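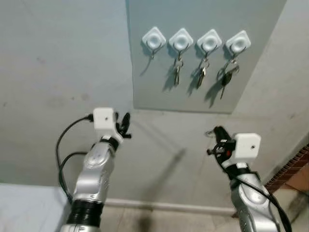

Week 6: Validation sets, leakage and early stopping

Notes by Kanako Yokoyama. Read before the lab. Corrections to Hermenegildo Alvarado, who is marking this half of the module.

1. Why we split the data

A model with enough parameters can fit its training examples almost perfectly, so the training error tells you very little about how it will do on new data. We hold back two portions. The validation set is used to choose settings: learning rate, depth, amount of weight decay. The test set is used once, when all the choices have been made.

In the lab you will use the Pekwood set, which has 3000 labelled examples in 12 classes. Keep 15 per cent for validation and another 15 per cent for test. Split within each class, so that the small classes turn up in all three portions.

2. Leakage

Leakage means that information from the held-out data has found its way into training. The usual ways it happens in student work:

Scaling before splitting. The mean and standard deviation must come from the training portion only. Apply those same numbers to the other two.

Near duplicates. If the same object was recorded several times, all its recordings belong in the same portion. Pekwood has a group column for this - use it.

Augmenting before splitting. A flipped copy of a training example is still the same example.

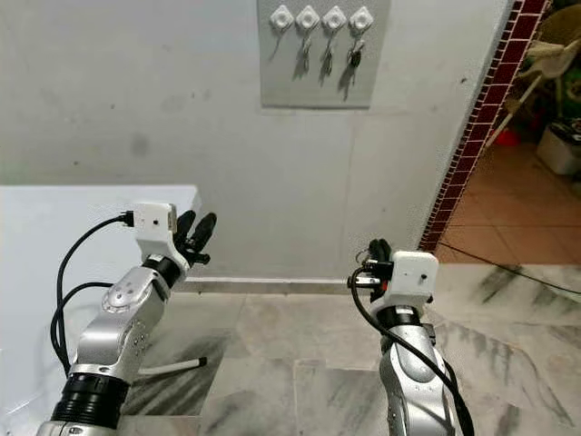

A leaked split usually gives a validation score that looks too good. In last year's coursework one group reported a very high score, and after splitting by group it fell to 62 per cent. The lower mark was the true one, and they lost nothing for reporting it.

3. Early stopping

Plot training loss and validation loss on the same axes after every epoch. Training loss normally keeps falling. Validation loss falls, flattens and then often starts to rise. Save the weights each time validation loss reaches a new low, and stop when it has not improved for a set number of epochs. This number is called the patience. Start with 12.

If patience is too short you may stop on a noisy patch.

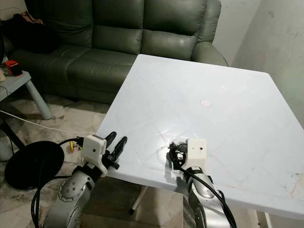
If it is too long you waste computing time, but the saved weights are the same or better on validation, so when in doubt go longer. Remember that the stopping point was itself chosen on the validation set. The validation loss at that point is slightly flattering and should not be quoted as your final result.

4. For the lab

Bring a working copy of the Week 5 training loop. Add the grouped split first and check that no group number appears in two portions. Then add early stopping and hand in the loss plot with the stopping epoch marked.

Reading: chapter 4 of the course notes by Rocío Ayala, sections 4.2 and 4.3. Section 4.4 on cross-validation is for next week.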